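Spent the morning going through the play kitchen stuff before we pack for the move to Lanbridge. Posting as I go in case anyone else is thinning out a toy kitchen and wants to know what's worth keeping.

The rule I'm using: if it's been played with since August, it stays. If it has a missing half, it goes. If I can't tell what food it's supposed to be, it goes to the kids for a vote.

Most of ours came secondhand. The main set was a Stallum, bought from a woman two streets over, and the listing said 61 pieces. I counted this morning and we have 198. I don't know where the rest came from. Birthdays, mostly. Some of it followed us home from preschool and I have returned what I could.

The big surprise is how much of it is vegetables. We have two drawers of vegetables and almost nothing you'd call dinner. The kids serve a lot of corn.

Pots and pans first. My advice is to keep every pot that has its lid and be strict about the rest. A pot with a lid gets used for soup, for storage, for hiding things from a sibling. A pot without one ends up in the bathtub.

Same with pans. One or two is plenty. We had more than that, and they don't stack because of the handles.

A few of the keepers, cookware and food together:
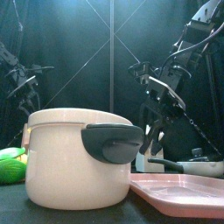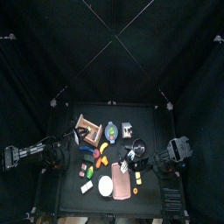
Next up was bowls and plates. I kept the deep bowls and let the flat plates go, except for the ones that match the cups. Flat plates slide off everything and the little one steps on them.

Someone asked about cleaning. Warm water, dish soap, an old toothbrush for the seams. Then a towel on the counter overnight. Don't put the hollow food in a full sink. Water gets in through the seam and you will be shaking a pear over the drain for a long time.

Wooden things get a damp cloth and that's it. I soaked a wooden spoon once and it came out fuzzy.

Stickers: a bit of cooking oil, wait ten minutes, rub with a cloth, wash again. Worked on everything except one price tag that I think is part of the toy now.

Storage. I tried the Enus bins last year, the ones with the divided trays. They look nice for one afternoon. A four-year-old is not going to sort the fruit from the bread. I've gone back to one big bin for food and one for cookware, no lids on either.

If you want a step up from that, give the small appliances their own spot on a shelf. They're bulky, the corners scratch the other stuff, and they get played with more when they're out where the kids can see them.

Question from a reply: is it worth selling the extras? Probably not one at a time. Mixed bags do better. I put up three bags last night and two were spoken for before breakfast. The third is all bread.

I did look up what a new set would cost, in case it made sense to start over after the move. The Kazemi kitchen with the food pack is 159 before shipping. We're keeping ours.

The vote happened at lunch. There were five mystery foods. One was declared a dumpling, one a potato, and one was "for the dog," so it goes in the cookware bin for some reason. The other two are still being argued over and I've left them on the windowsill.

Packing plan: food goes inside the pots, pots go inside the cookware bin, dish towels around anything that rattles. Tape the pot lids down with painter's tape, which comes off clean. Packing tape takes the shine with it.

I'm labeling that box OPEN FIRST and putting it in the car with us. Last move we had the real kitchen unpacked by dinner and couldn't find the toy one for 2 weeks. It was a long 2 weeks.

Still to do: the tea set, the cash register, and a shoebox of play money that I'm fairly sure belongs to three different games. I'll add to this once I've been through it. If you're near Lanbridge and want a bag of toy bread, send me a message.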